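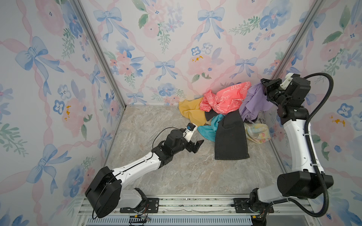
A mixed pile of clothes.

Clothes sorting and folding assistants (part-time)
Drerach Clothing Reuse, Modness

Hours: 16 a week, with set shifts
Contract: fixed term to the end of July, may be extended
Posts available: 2
Reference: 833
Closing date: 19/05/2026, 5 pm

About the work

Drerach takes in second-hand clothes from households and schools in and near Modness. We sort them, fold them and send them on to our shop on Calvo Street and to local groups who give clothing out free of charge. Most of what we get arrives in bags with everything mixed together: children's tops, trousers, scarves, nightwear, odd lengths of cloth. It has to be pulled apart, checked and folded before it can go anywhere.

We are looking for two people to join the folding tables. You will be on your feet for most of the shift. The work is steady and repetitive and suits someone who likes to get on with things and keep to a standard. You do not need to have worked in a shop or a laundry before. You will be shown our way of folding in your first week and will work beside an experienced member of staff until you are confident.

What you will do

Empty bags on to the table and separate the garments.
Turn sleeves and legs the right way out, do up buttons and zips, and empty pockets.
Check each item for stains, holes, missing buttons and worn elastic.
Put aside anything damp or badly soiled and tell the shift lead.
Sort by type first, then by size. Printed children's clothes are kept apart from plain ones, as the groups ask for them separately.
Fold to the sizes marked on the table. Tops are folded in thirds with the neck facing out, trousers in half and then in half again. Long scarves and lengths of cloth are rolled.
Stack folded clothes in the crates by colour, with dark items at the bottom.
Label full crates and move them to the trolley. A full crate can be heavy and we expect two people to lift it.
Sweep up and clear the tables at the end of each shift. Nothing is left unfolded overnight.

Thin and slippery fabrics take longer and we allow for that. We would sooner have a crate done properly than two that have to be done again.

What we are looking for

Essential:
You can stand, bend and reach for the length of a shift, with breaks.
You can tell colours apart well enough to sort by shade, or can work with a partner who does.
You can read care labels and size labels in English.
You turn up on time and let us know if you cannot come in.

Useful but not required:
Experience of laundry, alterations, a charity shop or a stock room.
Knowing one fabric from another by touch.
Being able to do small repairs by hand, such as a button or a hem.

Shifts

Mornings: Monday to Thursday, 9 am to 1 pm
Afternoons: Monday to Thursday, 1.30 pm to 5.30 pm

There is one post on each shift. Please say in your application which you would prefer and whether you could do either. There is a 15-minute paid break in each shift. Tea and coffee are provided and there is a fridge and a microwave.

Pay and conditions

Pay is £370 a fortnight before deductions, paid on alternate Fridays. Holiday is on top of this and is worked out in proportion to your hours. We provide an apron and gloves. Staff have a discount at the shop after the first month.

Dust from fabric can be a problem for people with asthma or skin conditions. Masks are available. Please mention it at interview if this affects you so that we can talk about where you would be working.

Getting here

We are in Unit 46, Idora Yard, Modness. The bus stops at the yard entrance and there is a covered rack for bicycles. Parking is limited and is kept for vans until 10 am. The folding room is on the ground floor with level access and an accessible toilet next door.

How to apply

Pick up a form from the shop or from the office at Idora Yard, or ask for one by post. You can also send a letter telling us a little about yourself, which shift you want and when you could start. A CV is welcome but we do not insist on one. Please put the reference number at the top.

Interviews are short and will be held in the folding room. You will be asked to sort and fold a small pile of clothes. You will be given a sheet showing our folds and there is no time limit.

We will reply to everyone who applies. If you would like to see the work before deciding, call in at the office on any weekday morning and ask to be shown round.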